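Storage and Sorting at the Lavcombe Learning Room
Gallery page, updated 5/31/18

The Lavcombe Learning Room lends building sets, counting pieces and table games to schools and families in the district. The collection was reorganized in April under the direction of Sipho Mnguni, Collections Officer, and now fills 27 shelves along the north wall. This page records how the materials are stored, sorted and returned to use.

Visitors may view the collection during public hours. Items are lent for 19 days and may be renewed once, provided that no other borrower has placed a request. A full list of sets is kept at the front desk.

Containers in use

The Learning Room has adopted clear storage boxes for all small loose pieces. Staff can check the contents of a box without opening it, and borrowers can find a set by sight as well as by number. Cardboard boxes remain in use for printed games only and are kept on the upper shelves.

Small pieces are sorted on a covered tabletop. The mat keeps cylinders from rolling and protects the surface underneath. Trays are used for pieces that have been taken out for checking.

Red pieces, blocks and cylinders
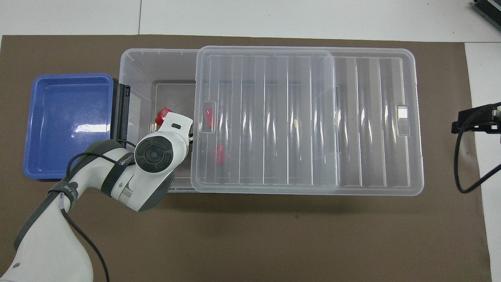

A clear storage box on the brown mat, with its ribbed lid set back toward the right. A small red block lies in the open section, and two short red cylinders show through the lid. The shallow blue tray stands to the left of the box.

Lids and handles

Lids are stored with the box to which they belong. Borrowers are asked to return each box with its own lid, as lids from the older Zotine boxes do not fit the newer ones. A cracked lid should be reported at the desk and will be replaced without charge.

Boxes should be carried level, with both hands, and should not be lifted by the lid. No more than three boxes may be stacked on a reading table at one time.

Labels and records

Every set carries a number, which is entered in the register together with the number of pieces it should contain. The register currently lists 800 sets, including the Grerkamau gift of wooden puzzles and the Mnguni collection of counting materials. Labels are written in black ink and renewed each year.

Sets found to be short of a piece are held back from lending until the piece is found or a substitute is supplied. Borrowers who discover a stray piece at home after returning a set may leave it in the drop box beside the entrance, at any hour. A note of the set number is helpful but is not required.

Visits by school groups

Groups of up to 16 children may reserve the sorting table for one morning session. A teacher or other responsible adult must remain with the group throughout. Materials are laid out before the session begins, and the children are invited to help put them away at the end.

Requests for group visits should be made in writing to the Collections Officer, Lavcombe Learning Room, and should state the ages of the children and any sets the teacher would like to use.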